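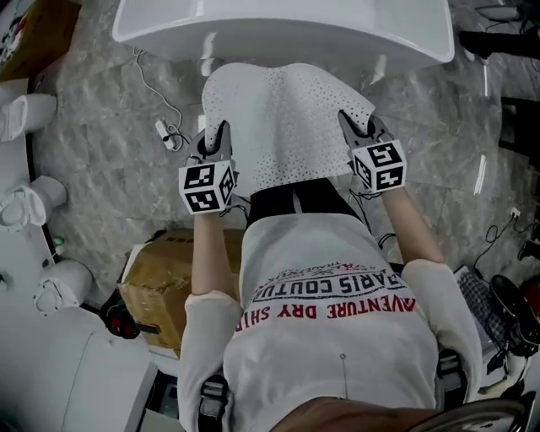

October, late. Dumplings, day one

Back at the room, shoes off, feet like bricks. Writing fast before I forget what I ate.

Plan was four places before dark. Managed three and a half. The half was the bakery on the corner by the bus stop, where I bought a cheese roll, ate the end off it and put the rest in my bag for tomorrow. Counts as half.

First stop Jaber, little past eleven. Eggplant thing with yogurt, flat bread, pickles I didn't ask for and finished anyway. The turnips were the pink kind, very sour. Asked if they sold them by the jar. They do! Didn't buy one, would have had to carry it all day. Regretting that now.

Then up the hill to Zarnalov for the dumplings, the whole reason for the trip. Line out the door, 30 minutes, drizzle on and off. Woman ahead of me had ordered for her entire office and kept calling back to add more. By the time I got to the counter the lamb was gone. Had the potato and onion, and the mushroom. Potato better. Skins thin enough to see the filling through, browned butter, black pepper, a spoon of sour cream on the side and not dumped on top. Mushroom ones a bit watery, needed salt. 19 dollars for both plates plus tea, fair for this part of town.

Sat at the window shelf next to Benjamín Iturra, who I hadn't seen since the chili cookoff. He's doing the same list as me only backwards, which I find annoying. Said the lamb is always gone by noon and to go right at opening. Also said skip the soup. I had already ordered the soup. He was right, it tasted like the pot.

Walked it off down to the river. Too windy to sit. Got coffee from the cart, burned my tongue, couldn't taste much for an hour so no notes on the pear tart from the stall beside it. Crust was good, I can say that. Crust had a nice snap.

Ternness last. Booked for 5:30 as everything later was taken. Room loud, chairs terrible, food lovely. Suha Abu Hammour met me there straight off work and we shared it all: charred cabbage, the beans, half a chicken with lemon and lots of burnt garlic. She wanted the fish, I wanted the chicken, and we flipped a coin with the waiter watching. Beans were the best plate of the day, maybe of the month. Big fat white ones, soft all the way through, olive oil, sage, something sharp in there I couldn't place. Suha says vinegar from the pickled peppers. Must try at home. Soak overnight, cook low, dont salt till late (Suha says salt early, we argued, neither of us looked it up).

Bill came to 105 with the tip, split down the middle. More than I meant to spend. Lunch tomorrow will be the other end of the cheese roll.

Ranking so far, subject to change:
Beans at Ternness
Potato dumplings
Eggplant at Jaber
Crust of the tart
Soup nowhere

Tomorrow: Zarnalov again, at opening, lamb or nothing. Then the train out to Brirkcombe for the smoked trout sandwich that Suha keeps going on about. She says get it on rye and ask for extra horseradish. Train is almost an hour each way, so bring the book. Must also call Mom about the pie dish, she thinks I have it. I do have it.

Forgot to write down the name of the tea at Zarnalov. Smoky, a little sweet, came in a glass. Ask tommorow. Also go back for the turnips, and bring a bag that closes this time.

Bed. Still full.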